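Teaching the Jorow Kit to Move Dishes: A Setup Walkthrough With Opinions

I paid 319 dollars for the Jorow starter kit, in the sense that 319 dollars is what the starter kit costs before you learn what isn't in it. The arms are in it. The table clamps are a "recommended accessory." So are the longer cables, unless you plan on doing your robotics within hugging distance of your laptop.

What follows is the setup that worked for me, after the setup in the manual, which didn't. Set aside an evening. The box says 90 minutes, and I would like to meet the person who timed it.

Step 1. Install Nirkari before you plug anything in

Nirkari is the control software. It's free, it's decent, and it will assign your arms to the wrong ports with total confidence if they are powered up first. Install, restart, then connect the left arm by itself. When the name shows up in the device list, change it to something you'll recognize later. Then connect the right one. The default names differ by a single digit, which is a fun thing to discover once both arms are moving.

Step 2. Calibrate, then calibrate again

Move each joint by hand to the middle of its range and press Set. The manual shows this once, at a size suited to ants. Do the wrist last. If the gripper closes when you tell it to open, you have the direction flag backward, and you can flip it under Motors > Advanced > Legacy. I have no idea what it is a legacy of.

Step 3. Pick objects you can afford to lose

Mugs and bowls are a good first job. They have rims and handles to grab, they come in more shapes than you'd think, and they make a clear noise when you get it wrong.

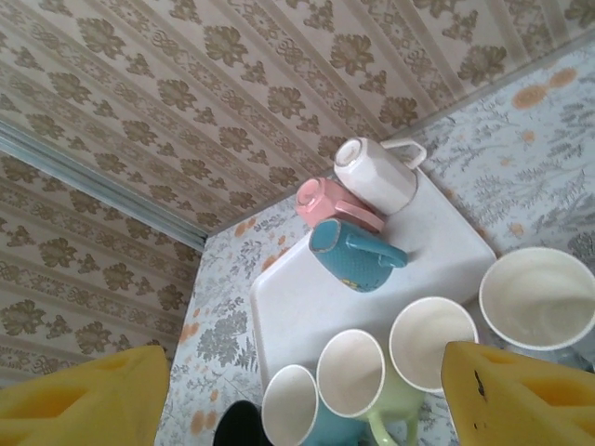

Set your speed limit before the first run. Nirkari's slider goes up to 800 and starts there, presumably as a character test. I drop it below the halfway mark for anything ceramic and leave it there until a motion has gone through cleanly a few times. You will be tempted to skip this. I was tempted too, and I now own fewer saucers.

Step 4. Record your runs

Guide the arm through the whole job by hand while Nirkari records. Four good runs are enough for a first playback. Go slower than feels natural, especially on the way down. If you wobble, throw the run out and do it over, or the arm will learn your wobble and perform it faithfully forever.

Shift the dishes a little between runs. If every mug sits in the same spot each time, you've built a very expensive music box.

Step 5. Check the wrist view

Open the wrist camera tab and look at what the arm gets to work with. Shiny glaze throws glare, and a big dish can fill most of the view and leave you very little table to steer by. Move your lamp to the side if the highlights are strong. The Gwilliam clip-on shade helps some. It also falls off some.
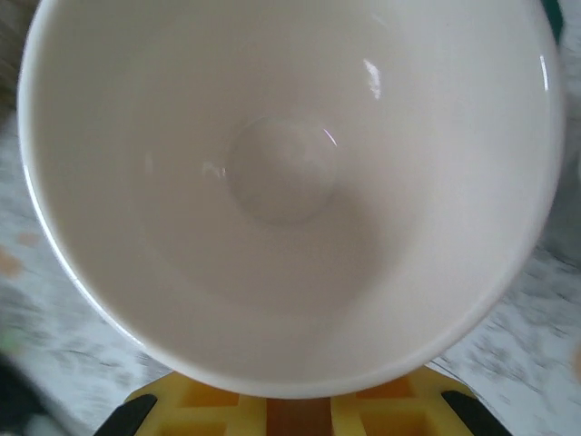 A white bowl from the wrist camera, glare on the glaze and all.

Step 6. Add the second arm

Get one arm behaving before you bring in the other. Nirkari has a setting called Shared Zone that is supposed to keep them out of each other's way, and it ships turned off. Turn it on, draw the zone over the middle of the table, and save. Then save again, under a new name, as updates like to reset the first one.
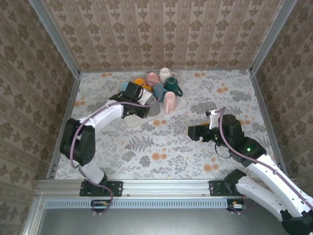

Can I use Bodari grippers on the Jorow arms?
They bolt right on, but the plug is different, so you'll need the adapter cable, and you'll have to redo the wrist calibration in Step 2.

Step 7. Run it

Press Play and keep your hand near the stop button. Let the job finish before you fix anything, even if it's painful to watch, then go back and re-record only the part that went wrong. Mine took most of an evening to get right, and I still lift the good mugs by hand.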